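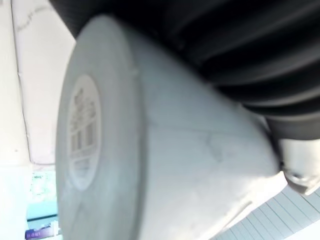
Do I need a new driver when I move my printer to another computer?
Usually, yes! I moved my old office laser in January and the new laptop wouldn't see it until I'd installed the driver again. Have the exact model name handy before you download. Molded lettering can be hard to read, like the marks inside that oval emblem, so I go by the settings page.

How long does the install take?
Mine took 7 minutes (plus a restart).

Can I keep the old driver?
Sure, but I'd remove it first.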